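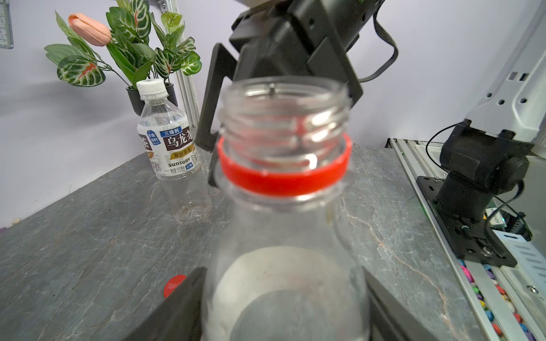

Photo: Nedden

Teaching two hands to open a bottle

A small robotics shop in Pirkine is recording people at work, one bottle cap at a time

20 Nov 2024

The operator sits down, adjusts the stool and takes hold of two small arms clamped to the desk. They have the same joints as the bigger pair across the room, but no motors strong enough to lift anything. When she bends the left one at the elbow, the big left arm bends at the elbow. When she squeezes the handle on the right one, the gripper over there closes. She squeezes it a few times before each session to get the feel of it.

Then she presses a foot pedal to start the recording, and for the next minute or so she opens a bottle of water by remote control.

Nedden has been doing this since June. The company rents the upper floor of a former print works in Pirkine and makes its money from fitting arms to packing lines. The bottle work is a side project called Dundudora, and it runs on a pair of the company's own arms, a model it sells as the Botha. The goal is to get both arms to handle everyday containers after watching people do it, with no one writing out the motions in code.

Bottles were picked for a dull reason. They are cheap, and every supermarket has them. They also need two hands. One has to hold while the other turns, and the holding hand can't squeeze too hard or the plastic caves in. A person does this while looking at something else. For a robot it is a long list of small decisions, and most of them are about force.
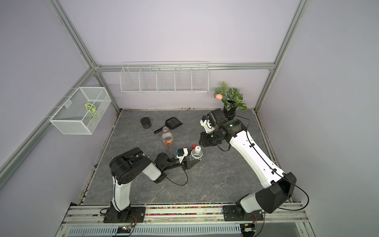

The left arm holds the bottle upright while the right gripper waits beside it, open.

The work area is a low enclosure with pale walls, aluminum rails and a gray marble-patterned surface. The arms are bolted side by side along the front. The team keeps other things in there on purpose: a potted artificial plant, a black scoop, a lidded container, a second bottle. A system that has only ever seen one bottle on a bare table tends to get lost when someone sets down anything else. The clutter gets moved between takes.

Each arm carries a small camera near the gripper, and another camera looks over the whole table. The recording stores all of the views together with the position of every joint. That bundle, from pedal press to pedal press, is called a demonstration. By the time I visited, the project had 431 of them on disk. Of those, 214 had passed review and gone into training.

The rest were thrown out for ordinary reasons. The operator paused to think. The cap slipped and she had to start over. One whole afternoon was lost when a camera mount worked loose and the view drifted a little lower with each take. No one noticed until the files were checked the next morning.

What a good take looks like

I had assumed the best demonstrations would be the fastest ones. The reviewers told me that speed matters less than being even. If one person turns the cap in quarter turns and another tries to do it in half turns, the software sees two different answers to the same question and may settle on something in between that doesn't work. So the operators agreed on a style. The left arm always does the holding. The right arm comes in from above, grips, turns a little, lets go, goes back and grips again.

They also agreed to slow down just before contact. Through the desk arms you can't feel the bottle at all. You go by the camera view on the monitor, and by the sound if the room is quiet. A new operator will usually close the gripper too early and push the bottle away. The second most common mistake is leaning on it from above.

I tried it. My first bottle fell over and rolled to the back wall. On my second I got the gripper onto the cap and then turned the wrong way, tightening it, while three people watched politely. It takes some getting used to. Your hands are in front of you and the result is across the room, seen from an angle your own eyes would never have.

Picking a bottle up when it has fallen on its side is a task of its own, and the team records it separately. The fingers have to straddle the neck or the body, close without sending the bottle rolling, and lift it straight enough for the other arm to take over. 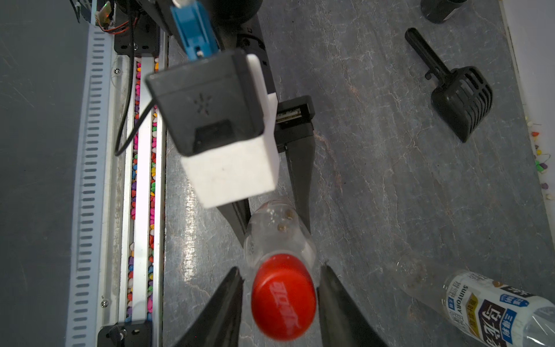

Reaching for a bottle on its side, as the wrist camera sees it.

The wrist views turned out to be the ones the reviewers trust most. From the overhead camera a clear bottle on a gray surface can be hard to make out, and reflections along the side come and go as the arms move. Up close there is at least a neck and a colored cap to aim for. When a take is in doubt they play the wrist video first, at half speed, and look for the moment the fingers meet the plastic.

An operator's session is limited to 40 minutes. After that the takes get sloppy, and the sloppiness shows in the files well before the person feels tired. They tried longer sessions early on and ended up deleting most of the second half of each one.

Some of what gets recorded would never make it into a written procedure. Operators tend to bring the holding arm in toward the middle before the other arm moves, so both have room at the elbow. They let the black cables settle before going for the cap. No one told them to. It went into the demonstrations anyway, and when the trained system runs by itself you can see it doing the same thing, including a short wait before the right arm comes down.

The part everyone in the room watches is the lift, when the cap is free and has to come away cleanly. If the right gripper rises at a slant, the cap can catch on the threads and drop. The operators raise it straight up and stop for a moment with the cap in the fingertips before carrying it off to the side.
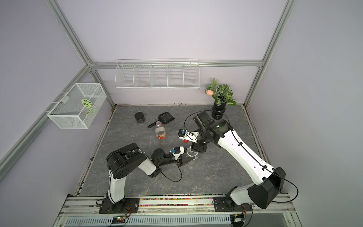 What comes next

Nedden wants 830 accepted demonstrations before it calls this stage done. At the present rate that will take through the spring. The trained system already opens one kind of bottle on most tries if the bottle starts out standing. With a fallen one it does much worse, and the team has moved most of its recording time there.

Putting the cap back on is waiting its turn. A few operators have tried it for practice and say it is harder, with the threads to line up and very little to see from above. There are also plans for jars, which have wider lids and will need a wider grip than the present fingers allow.

For the packing customers, none of this is on sale yet. The company says a few have asked whether their own line workers could do the demonstrating, and it is looking at a lighter version of the desk arms that could be shipped in a case. The first set is being put together now on a bench by the stairs.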